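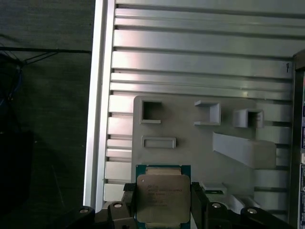

Processor held upright in the gripper, with the printed parts plate behind.

Dramine PC Service Cell
Bench-top robot cell for fitting and removing computer parts
Supplier: Kettani, Plukham

Dramine is a single-arm cell for people who take computers apart, or put them back together, in numbers too small for a production line and too large to be pleasant by hand. It is sold to refurbishers, repair depots and college workshops. The cell handles processors, memory modules, expansion cards and other small parts, and works on a standard desktop tower laid on its side with the panel off.

What the cell does

The arm picks a part from a fixture plate beside the computer, carries it over the case and lowers it into place. It can run the same job backwards, taking a part out of the machine and setting it down on the plate. Heavy items such as power supplies are best left to the operator.

Each job is taught once by hand. The operator moves the arm to the pick point, then to the place point, and saves both. A wrist camera checks the position of the part before the fingers close. If the part is not where it should be, the arm stops and waits.

Gripper

The gripper is a two-finger parallel type in black. The fingers are narrow enough to hold a processor by its edges, leaving the face of the heat spreader clear. Grip force is set in the job file and can be different for each part. We supply one set of fingers with the cell and a spare set in the box. Changing them takes a hex key and a few minutes.

Fixture plate

Plates are 3D printed in grey and sit on the extrusion bench next to the work. Holders come in several shapes: square frames, U-shaped brackets, slots and upright posts. You can order a plate laid out for your own parts, or print one from the drawings that come with the cell.

Printed holders do wear. We suggest keeping a second plate ready, printed from the same file, so that a swap does not mean teaching the job again. The plate position is saved separately from the jobs, so if you move it along the bench only one point has to be reset.
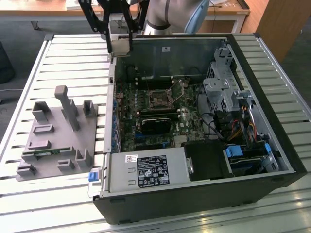 Gripper with a small part at the edge of an open tower. The fixture plate is to the left of the case.

Bench

The bench is built from aluminium extrusion with a raised rim. Cases of different sizes can be laid flat on it, and the gaps between the slats take standard clamps. For most towers we find that two corner stops are enough. Cases with a rounded or glossy front should be stopped against the metal chassis, as plastic bezels flex.

Side panels must be removed before the job starts, and loose power cables tied back wherever they cross the arm's path. The cell does not move cables out of the way. Processor sockets with a lever need the lever raised by hand before fitting and lowered by hand afterwards – the arm will pause at both points if the job asks it to.

Specification

Arm: single, bench mounted
Gripper: parallel, two fingers, electric
Gripper opening: 80 mm
Largest part weight: 800 g
Stored jobs: 200
Cell weight without bench: 75 kg
Cameras: one at the wrist, one fixed beside the bench
Power: single phase mains
Software: runs on the control PC supplied, no subscription

In the box

Arm and controller
Gripper with two sets of fingers
Wrist camera and fixed camera with mounts
One printed fixture plate, general layout
Control PC
Printed manual and drawings on a memory stick

The bench is priced separately. Customers who have their own extrusion bench can use it, provided it is level and bolted to the floor or to a wall.

Installation and training

Our engineers deliver the cell, set it up and stay for one working day to teach the first jobs with your staff. Please have a few scrap machines ready for this. Working boards can be used, but we do not cover damage to customer parts during training.

Sites near Plukham and Drorness are served by our own van. Elsewhere we use a carrier and the engineer travels separately, which is charged at cost.

Static and safety

Fingers and bench are connected to a common earth point. Operators should wear a wrist strap when loading the plate. Arm speed is limited whenever the guard is open, and a stop button is fitted on each side of the bench.

Ordering

Cells are built to order. Orders placed now will be delivered before December. A demonstration can be booked at the Drorness workshop, and you are welcome to bring one of your own machines – tell us the model beforehand so that we can print holders to suit.

Spare fingers, blank plates and camera mounts are kept in stock and can be ordered by phone or through the parts form.

Page last updated June 17, 2018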